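Home | Crafts | Seasons | Opinion | Contact

In Defense of the Crooked Birdhouse

Every August our library in Traltville puts out a long table of paper, glue and string, and every August I come home with something that leans. Last year it was a birdhouse made from a milk carton. I've kept it on the kitchen windowsill ever since, and I'm fonder of it than of most things I paid good money for.

So you can imagine how I feel about the craft kit. You know the ones, with the pieces cut ahead of time and the holes punched and a little card showing you just how it should look when you're done. The shop over in Cedgate has two whole aisles of them now, where the felt and the loose buttons used to be, and I'll admit they're pretty, and I'll admit I've bought a few on rainy afternoons when I couldn't think of a thing to make. They turn out nicely! They also turn out the same as everyone else's, and by the next week I've forgotten I made them.

What I miss is the muddle in the middle, when a child (or a grown woman, in my case) has run out of blue and has to decide whether the sky can be orange. A kit never runs out of blue. I think a summer afternoon is a fine time to run out of blue, and I'd like the library to keep its messy table just as it is, even though there's talk of switching to kits next year to save on cleanup.

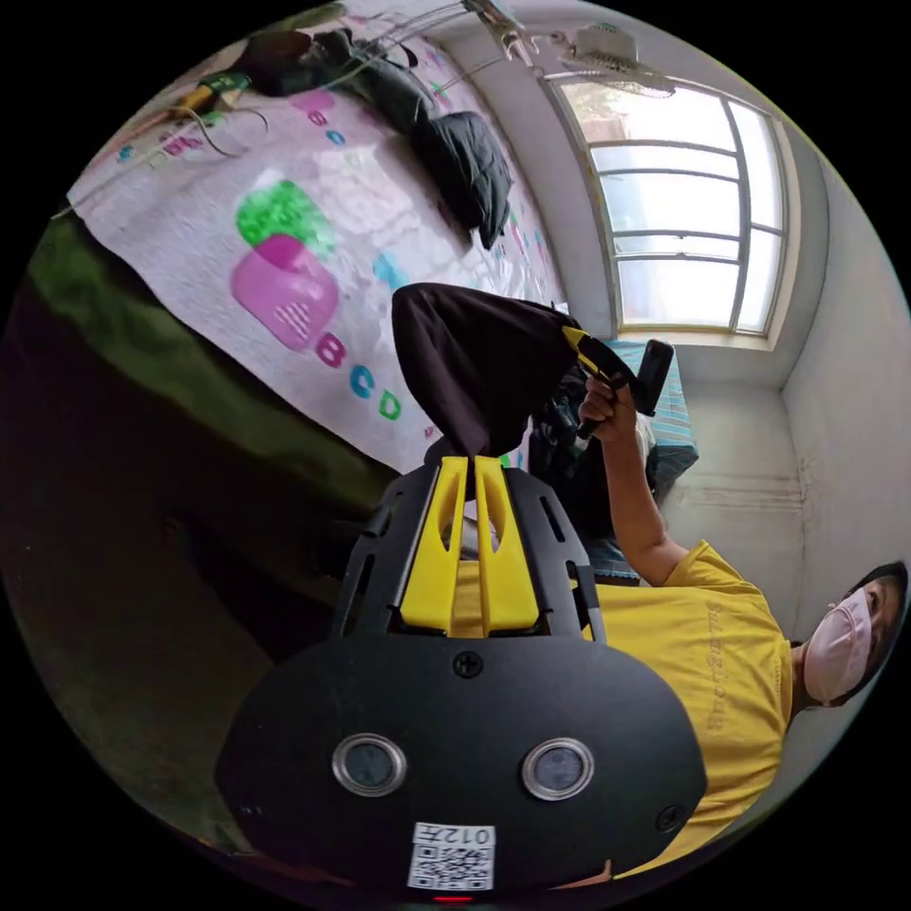 My neighbor read this over and told me I was being hard on people with small kitchens and smaller patience, and that a kit with an end to it was the only reason her two boys ever finished anything. I've thought about that all week. Maybe one end of the table could have kits, then, and the other end the glue and the scraps. I'll be down at the scraps end, and there's plenty of room on the bench.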